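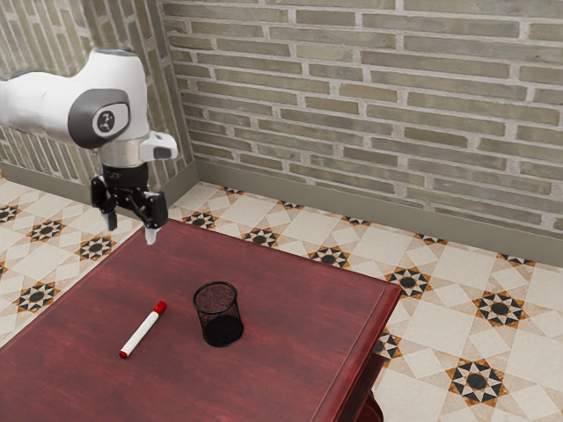 Figure 1. Simulation still, desk-clearing task: arm and two-fingered gripper, marker and mesh pencil cup on table.

**Brunda Workplace Services, Jovdale office**
**Automation Working Group - minutes**
26 April 2024

**Present:** Marisa Benedetti (chair), Rupert Koller (automation), Emil Schwaiger (facilities), Stefaniia Derkach (day crew representative)
**Minutes:** Mackenzie MacLeod

**1. Previous minutes**

Accepted with one correction. Item 4 should read "reset crew", not "cleaning crew". The two have separate rosters.

**2. Simulation status (Koller)**

RK tabled Figure 1. The task under test is placing a loose marker into the pencil cup. The simulated room is a stand-in and does not match any floor at Jovdale; table height and finish will be varied in later runs.

3000 trials have been completed on the current controller. Placement rate is 71 per cent. Most failures are recorded at the cup rim, where the marker is released at too shallow an angle. A smaller group involves the fingers closing on the cap end and the barrel swinging during transfer.

ES asked whether a wider cup would fix the rim problem. RK replied that it would improve the figure, but the clients at Quintana have already bought their desk sets and will not replace them. The release angle will be addressed in software.

SD noted that the trials shown have one marker and one cup. Desks at Quintana at the end of a workshop usually have sticky notes, cables and half-finished coffees on them as well. RK confirmed that clutter is not modelled yet. Liquids are out of scope for the arm and will remain with the crew.

**3. Effect on reset crew duties (Derkach, Schwaiger)**

The evening reset at Quintana covers 32 meeting tables. Under the draft plan the arm handles pens and markers, and the crew keeps wiping, waste, chairs and whiteboards.

SD reported the crew's main concerns:

- Sorting pens is the only seated part of the shift. Two members have work restrictions and rely on it.
- The draft roster cuts the shift by an hour. Several people would fall below the hours threshold for benefits.
- It is not clear who answers for a missed table if the arm stops partway through.

ES said the shorter shift was an assumption carried over from the Milleck costing and had not been approved. MB directed that it be removed from the draft. Hours stay as they are for the length of the trial, and any change after that goes to consultation first.

On seated work, ES proposed moving the supply kit packing to the evening shift. SD will take this back to the crew - no commitment given.

On missed tables, agreed that a stopped arm is logged as an equipment fault and does not count against the crew's completion rate.

**4. Training**

RK proposed one operator per shift. SD asked that training be offered to the whole crew, with a pay premium for whoever is on operator duty. Training for all agreed. The premium was referred to MB for costing.

**5. Site trial**

Target is July, at Quintana, on 3 tables only. RK will not release the controller for site use until clutter runs have been reviewed by this group.

**Actions**

| Item | Owner |
|---|---|
| Release angle fix; add clutter to simulation | RK |
| Remove shorter shift from draft roster | ES |
| Crew response on kit packing | SD |
| Cost of operator premium | MB |
| Circulate fault log template | MM |

Next meeting to be called once the clutter runs are available.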